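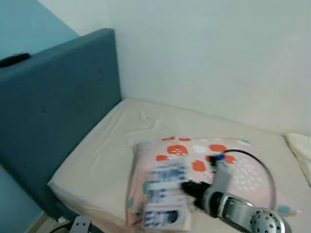
Figure 7. Bed with padded headboard placed in a corner.

4.2 Attaching the headboard (Wolero bed base)

1. Move the base 914 mm away from the wall before starting.
2. Hold the headboard brackets against the rear rail and line up the slots.
3. Insert the bolts from the rail side. Finger-tighten only.
4. Check that the headboard is level, then tighten all bolts with the supplied key.
5. Slide the base back into position. Lift at the rail - do not push on the headboard.

Note: Wall spacers (Vakix kit) are sold separately.

CAUTION: Two people are required for steps 2 and 5. Do not use power tools on the bracket bolts.

Retighten the bolts after 100 days of use. For upholstery care, see section 7.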